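Grasping claims, and what "unseen" means

26/02/2024

Share this post | Print | E-mail a link

I have now read the Rundov paper twice, and I still don't believe the headline number means what people are saying it means.

For those who missed the fuss: the group trained a grasping policy on demonstrations collected with hand-held grippers. A person walks about with the tool, picks things up, puts them down, and the camera on the tool records the lot. The robot never has to be there. Lingyun Kong, who led the work, calls this "cheap diversity", and I'll grant the cheap part. Compared with what Hijazi spent on teleoperation, the cost is small change.

My trouble is with the test. The paper says the policy was tried on unseen objects in unseen rooms, more than 2000 attempts in all. Fine. But go to the appendix and look at how "unseen" is defined. An object counts as new if its exact product is missing from the training set. So a crisp packet in a different flavour is new. A biscuit wrapper from another maker is new. I have a cupboard full of new objects by that measure.

The rooms are worse. There were 3 of them, and 2 were in the building where much of the collecting had gone on. Same windows, same ceiling lights. Kong's reply on the Isau forum was that the policy only sees what is close to the fingers, so the room hardly matters. Maybe so! Then test that. Take away the background and show me the score stays put.

What I do like, and I don't want to be only grumpy, is that they went for soft packaging. Most grasping papers I read are still picking up blocks and mugs. Plastic bags crumple, they shine, they lie on top of each other, and a clear one shows you its contents while hiding its own edges.
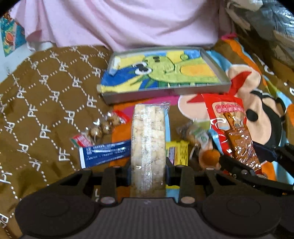

A person holding the tool solves a lot of this without thinking. You tilt your wrist a little, you nudge a neighbour out of the way, you feel the packet give and you ease off. How much of that survives in the recording? The position of the fingers does, and the video does. The feel of it doesn't, unless you add a sensor, and Rundov didn't. The paper gives this one sentence under "limitations" and moves on.

I would also like a word about failures. They report whether the object was lifted, full stop. A grip that crushes what's in the bag scores the same as a gentle one. The Turnitz people marked damage separately in their July report, and their numbers dropped badly once they did – which may be why hardly anyone has copied them.

So, is it a bad paper? No. The collecting method is sound as far as I can tell, and I'd use it. I just wouldn't quote the success rate to anyone with a budget. If Kong's group puts out the raw attempts, as promised, I'll go through them and post again.

7 comments | 12 shares

We use cookies to remember your settings. Accept | Manage cookies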